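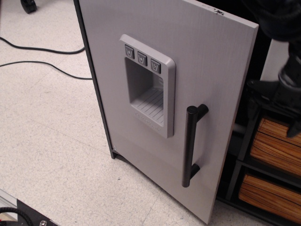 Die Bedienknöpfe der leichten Geländewagen von Wustby tragen ab Werk entweder Buchstaben oder Bildzeichen; beide Ausführungen kommen innerhalb desselben Baujahrs vor. Für die Einordnung eines Armaturenbretts ist deshalb zunächst zu klären, nach welchem Prinzip die Zeichen gebildet sind. Die Bildzeichen der späteren Ausführung bestehen aus einem gleichbleibenden Grundzeichen und einem veränderlichen Zusatz. Dasselbe Prinzip zeigen die drei dunkelgrauen Drucktasten am Spender des Spielzeugkühlschranks in Abb. 7: Der Becher kehrt auf jeder Taste wieder, die Unterscheidung leistet allein der Zusatz, auf der linken Taste ein einzelner Tropfen, auf der rechten kleine Würfel. Bei Wustby ist das Grundzeichen der Scheinwerferumriss, der Zusatz besteht aus Strichen wechselnder Zahl und Neigung. Knöpfe ohne Grundzeichen, auf denen lediglich Striche erscheinen, gehören nicht zur Serie und wurden aus der weiteren Auswertung ausgeschlossen.

Der Untersuchung liegen 322 Knöpfe zugrunde, deren Herkunft aus einem bestimmten Fahrzeug belegt ist. Lose Knöpfe aus dem Teilehandel wurden nicht berücksichtigt, auch wenn sie noch in der Originaltüte lagen. Erfasst wurden Durchmesser, Gewinde, Ausführung der Rückseite, Zeichen und Farbeinlage. Das Gewinde erwies sich als wenig aussagekräftig, da beide Zulieferer, Brosten und Hiltberg, nach derselben Zeichnung schnitten. Die Rückseite erlaubt dagegen eine sichere Trennung. Brosten-Knöpfe haben einen umlaufenden Steg und eine einstellige Formnummer, Hiltberg-Knöpfe eine glatte Fläche mit versetztem Angusspunkt.

Bildzeichen treten an 36 Knöpfen von Brosten auf, sonst nur an Teilen von Hiltberg. Alle 36 tragen die Formnummer 7 und lassen sich Fahrzeugen zuordnen, die nach der Werkspause im August montiert wurden. Es liegt nahe, dass Brosten den Formeinsatz erst während dieser Pause erhielt. Ein Schriftstück, das die Übergabe bestätigt, liegt uns nicht vor. Die Änderungsmitteilung im Werksarchiv nennt nur die neue Teilenummer und verweist auf eine Zeichnung, die im Bestand fehlt.

Farbeinlage und Abnutzung

Die Zeichen sind bei beiden Zulieferern vertieft eingebracht und mit weißem Lack ausgelegt. Im UV-Licht erscheint der Lack von Brosten gelblich, derjenige von Hiltberg bläulich. An 33 Knöpfen wurde eine zweite Lackschicht festgestellt. Sie ist in allen Fällen jünger als die erste Verschmutzung der Vertiefung und damit einer Aufarbeitung zuzurechnen. Für die Datierung sind solche Stücke weiterhin verwendbar, sofern die Rückseite unbeschädigt ist. Die Farbe der Einlage darf bei ihnen jedoch nicht als Merkmal herangezogen werden.

Der Abrieb der Oberfläche hängt stark von der Einbaulage ab. Der Lichtschalter ist regelmäßig stärker abgegriffen als der Choke, der Knopf der Scheibenbelüftung häufig fast neuwertig. Ein Satz mit durchgehend gleicher Abnutzung ist daher nicht ohne Weiteres als zusammengehörig anzusehen. Bei mehreren restaurierten Fahrzeugen ließ sich zeigen, dass gleichmäßig abgegriffene Knöpfe aus verschiedenen Spendern zusammengestellt worden waren; die Formnummern passten nicht zueinander. 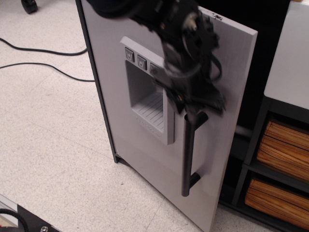

Gesondert zu behandeln sind die Fahrzeuge, die als Teilesätze an Hoshino geliefert und dort fertig montiert wurden. Die Packlisten führen den Knopfsatz nur als Sammelposition, ohne Angabe des Zulieferers. In den erhaltenen Fahrzeugen finden sich Buchstaben und Bildzeichen nebeneinander, mitunter am selben Armaturenbrett. Eine Regel für die Mischung konnte nicht ermittelt werden. Dass sie erst in zweiter Hand entstanden ist, lässt sich für einen Teil der Fahrzeuge ausschließen, weil die Gewindestifte noch mit dem bei Hoshino verwendeten grünen Sicherungslack versehen sind.

Die Montagefolge kann damit aus den Knöpfen allein nicht abgeleitet werden. In Verbindung mit der Prägung auf der Rückseite des Instrumententrägers ergibt sich für die bei Wustby selbst montierten Fahrzeuge eine Zuordnung auf das Halbjahr genau. Für die Hoshino-Fahrzeuge bleibt nur die Rahmennummer, deren Vergabe im folgenden Abschnitt behandelt wird.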